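How Does a Famous Person's News Travel?

Have you ever been standing in line at the grocery store with a grown-up, looking at the magazines next to the gum, and seen a big yellow headline like "SHE'S LEAVING!" or "THE SECRET HE KEPT FOR YEARS"? And did you wonder who she was, and what she was leaving, and why anybody thought you should hear about it while you were waiting to buy bananas?

I used to wonder about it too, when I was small enough to ride in the cart. Now I write about television for a living, so I get to see how those headlines are made, and I thought you might like to take the long way around with me. Pull up a pillow.

What is celebrity news?

A celebrity is a person lots of people have heard of. Most are actors, singers, athletes, or hosts of shows. Celebrity news is news about them. Some of it is about their work, such as a new movie or a song that is coming out soon. Some of it is about the rest of their lives, like getting married, moving to another town, or adopting a dog with one ear that stands up and one that doesn't.

People have been curious about famous people for a very long time, long before phones. When you watch someone on a screen every week, or sing along to the same voice in the car, you start to feel as though you know that person. Grown-ups have a big word for it, "parasocial," and it means a friendship that only goes one way. You know the singer's favorite color. The singer doesn't know yours! It's a normal feeling and there's nothing silly about it. It can be nice, too. It's just good to remember that it goes one way.

Where does the news start?

Let's make up our minds to follow one piece of news from the beginning. There is a singer named Pálfi, and she is invited onto a talk show called The Andico Hour. The people who make the show start getting ready days ahead. A person called a producer telephones the people who work for Pálfi and asks what she would like to talk about. She says she'd like to talk about her new album, and also about the winter she spent learning to skate. She says she would prefer not to talk about her family. The producer writes all of it down.

Then somebody called a researcher reads old interviews and makes a stack of cards for the host. A good card might say, "Ask about the time she fell into the snowbank in Drendolberg." It is a much better card than one that says, "Ask how she is," to which everybody in the world answers "fine."

On the day of the show, Pálfi sits in a chair and has powder put on her nose so it won't shine under the lights. The host asks questions. She answers them, and she laughs a lot, and they talk for quite a while. Talk shows usually record more than they need. If a chat goes on for 11 minutes, you might see only the best part of it at home. Somebody called an editor picks which part.

What happens next?

In our story, Pálfi says this: "My drummer and I stopped playing together for a bit. Then we missed it, so we started again. When I tell people, they gasp as if I'd said something terrible, but we were just tired."

It's a gentle sort of answer, isn't it? Two people were tired, they had a rest, and now they're playing again. You may have had a friend like that.

But the show wants people to watch, so it puts a short clip on the internet. The clip ends right after the words "stopped playing together for a bit." A website sees the clip and writes a headline: "PÁLFI AND DRUMMER SPLIT." Another website reads the first website, without watching the interview at all, and writes: "PÁLFI FIGHT! WHAT REALLY HAPPENED?" By bedtime, a girl in Rostgate is telling her brother that the drummer threw his drums into a river.

There was no river. You can see how it happened, though – each person along the way left a little out or put a little in. If you have played the whispering game at a party, where a message goes around a circle and comes back all mixed up, you already understand it better than plenty of adults.

Why do headlines sound so excited?

A headline has a job, and the job is to get you to stop and look. Many websites earn money from ads, and the more people who come to a page, the more the ads are worth. So a writer may be tempted to pick the loudest words. Look out for "shocking," "secret," "finally," and "you won't believe." (I usually do believe, once I've read it, and then I'm a bit let down.)

Another trick is the question mark. "Is Pálfi quitting music?" sounds like news, but the writer hasn't told you anything. They've only asked. Try it at home with your own family: "Is Grandpa moving to the moon?" It feels important, and there is nothing in it.

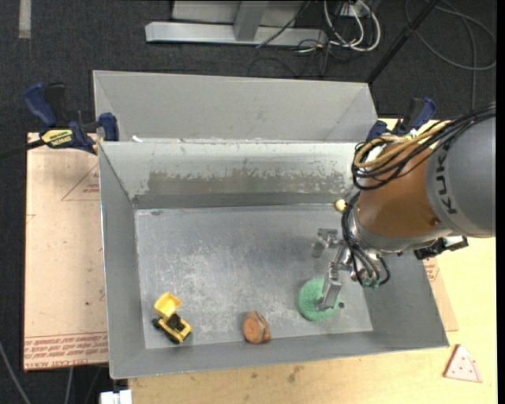 Sadia Jafri

Do famous people get to keep anything private?

They do, or at least they should. When you have a diary, or a talk with your mom that's only for the two of you, it belongs to you. Famous people have things like that as well. They choose to share some stories, and they choose to hold on to others, and it's kind to let them. Being in a movie doesn't mean a person has agreed to be asked about everything, forever, by everyone.

It gets tricky when a story is about two people. If Pálfi tells a story about her drummer, it's partly his story too, and he may remember it differently. A careful reporter will call the drummer up and ask. If he'd rather not say anything, the reporter writes that he "declined to comment," and that is a polite way of saying "no, thank you." It doesn't mean he's hiding something.

How can I tell what's true?

You can do a little detective work, and I promise it's more fun than it sounds. Start by asking who said it. Was it the person themselves, or was it "a source close to the star"? A source is somebody who gives information to a reporter. Sometimes there's a good reason not to print the source's name, but when you don't know who's talking, it's fair to be a bit slower about believing it.

Next, see if you can find the whole thing. With a grown-up's help, look for the full interview and listen to what comes before and after the famous sentence. You may find that the person was joking. Jokes are very easy to lose when they're written down, because you can't hear the voice or see the eyebrows.

And check when it was said. Old stories come around again looking as good as new, and I have seen a wedding announced on a website when the couple had already been married for 3 years.

What if I hear something and want to pass it on?

Oh, I know that feeling. A good bit of gossip is like a hot potato, and it wants to leave your hands. Before you toss it along, think about whether you'd say it if the person were sitting at your table, eating your toast. If you would, and you're pretty sure it's so, go ahead. If you aren't sure, you can always say, "I heard this, but I don't know if it's right." Reporters say it too, in fancier words.

Some words to know

Clip: a short piece of a longer video.

Editor: a person who chooses what stays in and what comes out.

Producer: a person who plans a show and helps everything happen on time.

Rumor: a story that gets passed around before anyone has checked it.

Source: the person, or sometimes the letter or recording, that a piece of information came from.

Something to try

Ask someone at home to tell you about their day while you write down every word you can. Then underline one sentence and make it into a headline. Make a calm one first and a wild one after that. Read both of them back to the person and ask which one sounds more like the day they had. My aunt did it with me, and I'm afraid my wild one was "WOMAN LOSES EVERYTHING." She had misplaced her glasses.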